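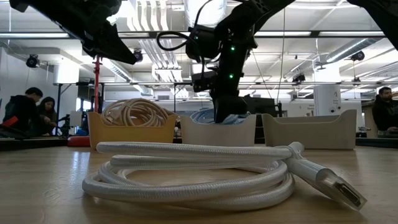
Cable sorting at one of the Drarkau stations.

Teleoperation participants wanted, Drarkau
Posted 11/04/2025 by Joonas Riihimäki

Drarkau is looking for 13 people to operate robot arms by remote control at our Tundgate workshop. You will guide the arms through everyday handling jobs, and the recordings of your movements will be used to teach the robots to do the same jobs on their own. The first group starts in late November.

The current task is cable sorting. Coiled cables in several colours are picked up from a table and placed in plastic bins. It sounds simple and some people find it so. Others need a few shifts before they can pick up a coil without dragging its plug across the table or catching the loop on a finger of the gripper.

What you will do
- Operate two arms using a pair of hand controllers, seated or standing
- Complete each demonstration at a steady pace, without stopping halfway to think
- Mark failed attempts as failed, so they can be filtered out later
- Rearrange the cables and bins between demonstrations

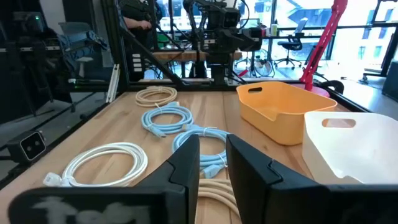

Coils go back on the table in a different layout each time. Please don't line them up neatly or put the same colour in the same spot. The robot learns very little from seeing one arrangement over and over, and we would sooner have 92 varied demonstrations than twice that many identical ones. Our target for the project, which we call Vuorinen, is 3000 accepted demonstrations.

Who can apply
You must be 18 or older and allowed to work here. No robotics background is needed. Good close vision (glasses are fine) and reasonable hand coordination matter more. You should be comfortable repeating the same short task for a whole shift. If you have a wrist or shoulder injury, talk to us before applying.

Hours and pay
Shifts are 5 hours with a paid break. Paid training comes first, then you choose morning or afternoon shifts from the roster. The hourly rate is sent with your interview invitation. Wear closed shoes and tie back long hair.

The workshop is a shared, open space and can be noisy. You may appear in the background of recordings, and you will be asked to sign a consent form before your first shift.

To apply, send a short note with your availability to Joonas Riihimäki through the contact form. A résumé is optional. Shortlisted applicants will be invited to a trial session at the controls.

Search jobs and calls Enter keyword Go

Recent listings
Workshop technician, Skurnalach
Data reviewer, part time, Drarkau
Gripper maintenance assistant, Tundgate
Call for participants: folding and packing trials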